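Edar sim pack, two months in

Posting quick, between jobs. Bought Edar for the arm build Sofia and I have going in the shared shop. Wanted to test moves on screen before bolting anything down.

Good: install took 20 minutes on an old laptop. Arm models look right, joints stop where they should. Saved a 200 step pick routine, closed the lid, came back next morning, all still there. Sofia picked it up without reading anything.

Not so good: manual is thin. Search box useless. Importing my own parts is a pain, the Fukum bracket came in sideways every time, had to fix it by hand. And the undo only goes back one step?? Wrote to support in January, got a nice reply from a Graça Arruda, no fix yet.

Grip settings are fiddly too. Defualt squeeze is way too strong for small stuff, turn it down first thing.

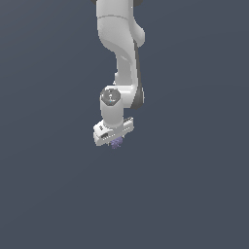
Arm pointing down with the purple piece under the hand, plain background

Would I buy agian? Yes, for the arm models alone. Leitão is cheaper but crashed on me twice. Four stars, five if they sort the import.

— Afonso M.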